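The Second Pedal
December
By Lâm Đặng

The planner stopped at 707 again. Phí read the line out from the desk and I wrote it on the back of my hand, which was already full.

"Path blocked," she said. "Left side, floor level."

"Blocked by what?"

"It doesn't say. Something long."

I had written most of Wekar myself, in a rented room in Drundow, before Wunedell bought it and gave me a pass and a locker. It took what the head camera saw and worked out where the arms could go. In the rented room it had run against drawings of wards, and there was no lighting in the drawings. I hadn't thought to put any in.

I asked Phí to hold it where it was, with the hand shut, and I went round to look over its shoulder.
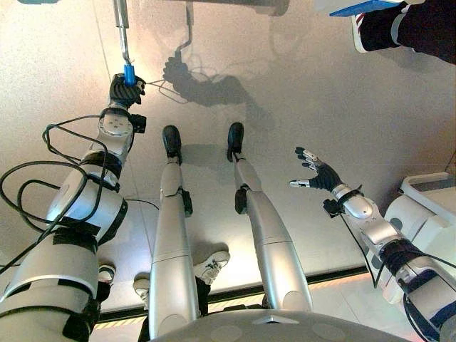 The left hand closed on the blue end of the rod, its shadow across the floor.

"It's the arm," I said. "It thinks its own shadow is a thing on the floor."

"Can you tell it that it isn't?"

"I can tell it where the lights are."

That took until nearly four in the afternoon. I put the lamps in by hand, one at a time, and had Wekar work out where each part of the body ought to throw a shadow before it was allowed to call anything an obstacle. It made the planning slower. Each step now cost 30 milliseconds more than it had in the morning, and Phí wrote this down without comment.

She had been a nurse for seven years before she came to us. She didn't care much about the planner. She cared about beds, and she had strong views on the order in which things should be done to them. Brake first. She said it every time, and I had put it into the task file as rule one to please her.

We moved on to the bed after a cup of tea.
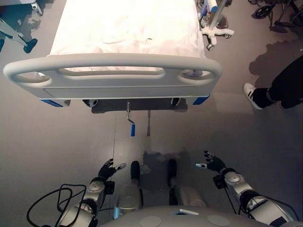

Wekar kept a score for everything it thought it recognised, and I had the scores up on the small screen. Bed, very sure. Footboard, very sure. The wheelchair came and went. Under the bed it was less happy, and I could see why: it was dark down there, and now that I had taught it to distrust dark patches it distrusted this one as well. It had picked out the lever with the bright blue tip easily enough. The thinner rod just to the right, the one with the reddish-brown end, it had left off the list completely.

"It's only found one," I said.

Phí leaned over. "Then it can't start."

"It's found the blue one. It could use that."

"Do you know which one is the brake?"

I said I didn't. I had never used a bed like that. I'd been in one once, when my father drove us into a gatepost, and I had looked at the ceiling.

"Well, neither does it," she said.

I changed the rule so that a shadow could lower a score but could never wipe a thing off the list. Then I ran the same view through again. The second rod came up at the bottom, in grey, with a question mark after it.

The planner stopped at step 2622 and asked which one to press. Phí pulled her chair over to the keyboard and began to type the answer, and I went to find something to wash my hand with.

More short fiction
The Night Build
A Letter from Drundow
What the Lift Heard
Spare Keys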